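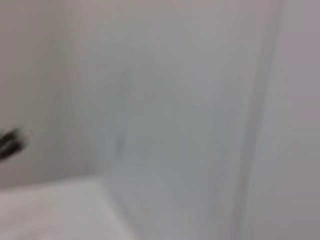 Duda wanted to know why a planner should care about a picture it can't read - surely you throw the bad ones away and wait for a good one? It's a fair thing to ask, and most of Part Two grows out of it. A wrist camera gives us plenty of blur whenever the arm is in a hurry, and a controller that stops dead each time will never get much done.

## Chapter 7: Seeing While Moving
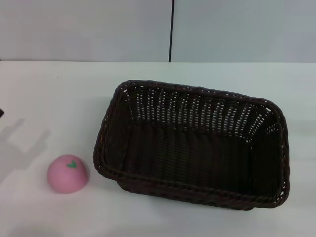

*Text and exercises by Birus Cutolero*

Look at how much easier life gets with a sharp view from higher up! A pink, peach-like object on a white table, a dark woven basket beside it with nothing inside, and already we can start writing code. Where is the rim? How high must the gripper travel to clear it? Which pixels belong to the basket, and which are pale tabletop showing through the weave?

That last one catches nearly everybody the first time. A simple colour threshold will chop the back wall of a basket like this into ribs and slots, and the planner may then treat the slots as free space. We'll fix it in Section 7.3 with a few lines of code and a bit of geometry.

In this chapter you will build a small state estimator in Ukska, the toolkit you installed in Chapter 2. It keeps a running guess of where things are, leans on joint readings when the images go soft, and corrects itself when a clear one comes along. Set the image buffer to 2000 entries before you begin, and the planner's sample limit to 3000.

Keep your grasp code from Chapter 6 handy - we start by breaking it.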